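Home | Projects | Grants | Reports | Contact
Print this page | E-mail this page
Filed under: Progress reports, Rooms and furnishings

Pirnard shared room: progress report for September
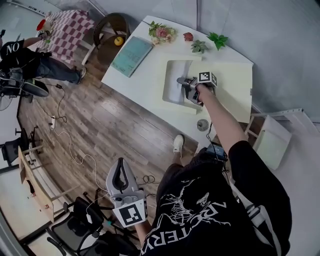

Oluf Lund wrote after the last report that the tables were the part he would keep if everything else had to go, and he asked us to say more about how they are used and less about the purchasing. This report tries to do that. Purchasing is covered briefly near the end.

Tables

The white table is the main work surface. We keep a cream-colored tray on it for small parts, and the back edge is used for things that stay out all day: the teal notebook, the artificial flowers, the small succulent. The first plan called for a bare tabletop with everything put away on shelves. We dropped that in the second week. People were walking back and forth for the notebook, and the shelves were filling up with items that were needed again ten minutes later.

The table with the pink-and-white checkered cloth was meant to be temporary. It was brought over from Vendau while we waited for a second white table, which has now been delayed twice. The cloth has held up and we would like to keep the arrangement through the winter. If the second white table arrives, it can go in the side room, where we still have only a folding table with a bad leg.

Seating

The black office chairs are staying with the wooden desk. Mikkel Hedegaard asked whether some of them could move to the work tables, but most work there is done standing and the chairs ended up in the walkway when we tried it. The round woven seat is light enough to move by hand and gets used more than expected, mostly as a place to put things down. We have no plans to buy another.

Floor and power

The wood-plank floor was cleaned before the furniture came in and has not needed other work. Power is the open item. We are still running a power strip on the floor, with cable across the boards. The original budget had wall outlets on one side of the room only, and the tables did not end up on that side. Quezada has quoted 361 dollars for moving 2 outlets. We consider that fair and ask for approval to go ahead under the existing repairs line.

The black floor fan does its job on warm afternoons. It takes up more floor than we would like, and a wall bracket can be looked at once the outlets are done.

Storage and daily tidying

Labels for the shelf bins are finished. Each bin has a number and a matching line in the binder by the door. Trays are to be emptied and put back on the white table by 5 p.m. This is followed on most days. The desk is less tidy than the tables, and we have not yet agreed on what belongs there.

Spending

The Plusar order (bins, labels, cable covers) came in at 200 dollars, 29 under the amount set aside. The cable covers were too narrow and are being exchanged at no charge. There was no other spending in the period.

Next steps

Move the outlets if approved.
Fit the exchanged cable covers.
Decide on the side room table.
Settle a list of what is kept on the desk.

The next report will include the final outlet invoice and a revised floor plan.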